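关于我们

先说一句,这页是趁中午赶出来的,旧的那版三年没动过,电话还是错的。有不对的地方回头再改。

我们是做什么的
Undcombe 园艺养护。草坪以外的活儿基本都接:绿篱、灌木、果树修剪,花境翻新,堆肥,土壤改良,盆栽换土。草坪也不是完全不碰,只是不当主业,要铺大面积草皮的客户我们一般会劝您另找专门的队伍,他们有机器,比我们快。

主业是修剪。绿篱和老灌木占了大半,剩下是果树。

怎么开始的
最早就是一辆小货车,两把绿篱剪,一架梯子。在 Pludgate 那边给人剪女贞,剪完一家,隔壁出来问价。再隔壁也问。就这么剪了一条街。那条街现在还是我们的老客户,每年两次,夏天一次,入冬前一次。

后来租了个小院子当苗圃,834 平米,一半是苗床一半是堆肥。堆肥那半边夏天味道不太好,邻居来说过,我们把堆往里挪了,加了干料,现在好多了。院子门口那块地一直积水,种什么死什么,最后种了鸢尾,活了。

现在的样子
固定的人手不多,分两队。一队跑绿篱和灌木,一队跑果树和花境。忙的时候两队合一队,闲的时候都在苗圃里扦插、上盆、洗旧花盆。洗花盆这活谁都不爱干,但不洗明年就是一堆病。

工具自己磨。每天收工擦干净,上油,锯子换片。从一家到另一家,刀口要消毒,这条是死规矩,尤其是剪过蔷薇科的。前几年吃过亏,一把没擦的剪子从一棵病梨树带到另外三棵,赔了树,也赔了人家两年的果子。从那以后车上酒精不断。

我们剪东西的习惯
不同的公司剪法不一样,说清楚省得后面扯皮。

绿篱:下宽上窄。很多客户喜欢上下一样齐,或者上面还宽一点,看着厚实。但那样剪下面晒不到光,两三年腿就秃了,秃了很难补。我们默认往里收一点,您要是坚持直上直下,也行,提前说。

老绿篱复壮:一次只动一边。今年剪这边,明年看它发得怎么样再动那边。急不来。针叶的另说,像柏木类,剪到没有绿叶的老枝上多半就不发了,这种我们会先拒绝,再跟您商量有没有别的办法。紫杉例外,紫杉剪狠了也能回来。

开花灌木:先看它什么时候开花。春天开在老枝上的,花谢了马上剪,拖到冬天剪等于把明年的花剪掉。夏秋开在新枝上的,早春剪。绣球最麻烦,品种不一样剪法不一样,不知道是哪种的话先别动,等开了花拍给我们看看。好多人问绣球为什么不开花,十家里有八家是自己冬天剪秃了。

果树:苹果和梨冬天修骨架,夏天再理一遍新梢。李子、樱桃只在夏天剪,天气要干。挑天气这件事请客户多担待,说好了周五,周五下雨,那就得往后推,不是我们偷懒。

伤口不涂漆。经常有人问。不涂,切口位置对了树自己会长好,留桩子或者剪进枝领里才是问题。

鸟窝:剪之前先看。有窝就停,等小鸟飞了再说。所以每年春末到夏天那段有些绿篱我们是不接的,您找别家,也希望别家先看一眼。

堆肥和土
修下来的枝叶,没病的拉回苗圃粉碎,进堆。有病的单独装袋,不进堆。客户想留着自己用也行,我们可以当场打碎铺在灌木底下,五到八公分厚,离树干留一圈空,别堆到根颈上。堆成火山那种,看着整齐,树皮闷烂了都不知道。

熟好的堆肥每年秋天卖一批,量不大,老客户先订。散装,自己带袋子。没有过细筛,里面有小树枝,介意的不要买。育苗用不合适,太粗,也太肥,拌进花境里正好。

土壤测试我们也做,简单的那种,酸碱度和质地。挖几铲子下去看看,比什么都有用。黏土地别指望掺沙子就好了,掺少了跟水泥一样。加有机质,年年加,慢慢来。

几个常合作的
Grakberg 那边有家苗圃,我们的裸根树苗都从那里拿,冬天到货,到了就得种,放不得。要订树苗的最好夏天就说,7 月份开始登记,晚了好的砧木就没了。
Toledo 园是个小区花园,我们管了 23 段绿篱和后面一排老苹果。想看我们剪得怎么样可以去那里看,白天开着门,不用打招呼。

收费
按活儿报价,不按小时。先来看,看完给数,写在纸上。看现场不收钱,太远的收个油费。报价里包清运,不包挖树根,挖根另算。地下有管线的请一定提前告诉我们,去年差一点点挖到水管。

剪到一半发现里面情况跟看的时候不一样,比方说绿篱里面裹着旧铁丝网,我们会停下来跟您说,不会闷头干完再加钱。铁丝网真的很常见,一把好剪子碰上去就是一个口子。

付款剪完再付。大活分两次。

不接的
超过梯子高度的大树。要爬树的活需要专门的资质和保险,我们没有,也不打算办。
喷药。一般的虫我们建议先看看再说,蚜虫多数时候过几个星期瓢虫就来了。真的严重的您找植保的人。
一次性要剪成动物造型的。能剪,但是得养好几年,一次剪不出来,来一趟走了的那种我们做不了。

要不要定期来
大部分老客户是一年两次的约,少数三次。新种的绿篱头两年最好勤一点,轻剪,让它从底下就开始分枝。很多人舍不得剪,想让它先长高,结果上面一蓬下面空的,回头还得砍下来重来,白白浪费了两年。

新种的还有浇水问题。我们种完就走了,浇水是您的事,第一个夏天很关键。不要每天洒一点,隔几天浇透一次。手指插下去,下面是干的再浇。死苗的电话里,十个有七个是水的问题,要么没浇,要么浇太多。

招人
长期招。有没有经验都可以,不怕早起,不怕刺。火棘那种刺扎进手套里要疼好几天,先说好。会开小货车的优先。冬天活少,但工资照发,苗圃里有的是事做。试工一个星期,试工也给钱。

联系
打电话最快,早上七点半以前或者傍晚,白天机器开着听不见。留言会回,当天不回第二天回。邮件也看,就是慢。发照片的话请整条绿篱拍一张,再拨开叶子拍一张里面的,光拍外面那层绿的看不出什么。高度写个大概就行,到时候我们自己量。

苗圃平时锁门,要来看苗请先约。路有点难找,过了 Pludgate 的桥往左,看见一排没剪的山楂就到了。对,没剪,那排是故意留的,秋天给鸟吃果子。车停在外面路边,里面掉不了头。

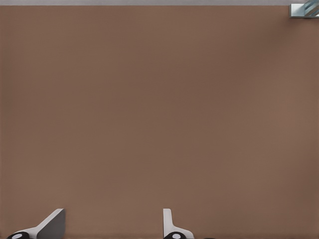 还有一件,旧网页上写的冬季优惠已经没有了,看到的请以这页为准。价目表正在重新弄,弄好了放上来,这之前来电话问就行。订过堆肥还没来拿的,麻烦秋天结束前来拉走,地方不够放了。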